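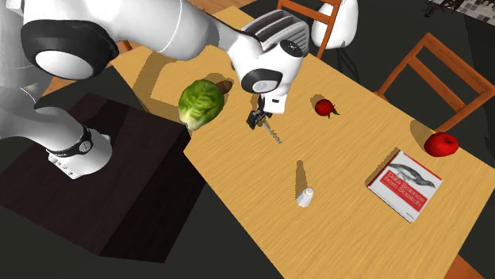

4.2 What the planner scores do and do not show

Figure 3. A tabletop episode in simulation, with the corkscrew held in the gripper above the table.

Earlier reports on Skimine give a single success rate per task, and we think that number hides more than it tells. A grasp counts as a success when the object stays between the fingers at the end of the lift. Nothing in the score asks how it is held. In Figure 3 the corkscrew is clamped by its handle with the spiral pointing down, a pose that suits some later uses and rules out others. The default metric would treat a grip on the spiral as equally good.

We therefore reran the planner on 200 held-out layouts, with a limit of 1000 samples per query, and logged the object pose along with the pass or fail flag. Of the runs marked as successes, 18 ended in a pose from which the placing step had no valid plan. Martinelli's original scoring script passes all of them.

We are also unsure how much clutter matters here. Items such as the lettuce and the toaster look like obstacles, but the collision checker uses convex hulls with 2 cm of padding, and a planner tuned to that padding may be learning the checker's habits. Carnegie's Ovaser variant uses full meshes. We could not get it to run within the same time limit, so no comparison is given.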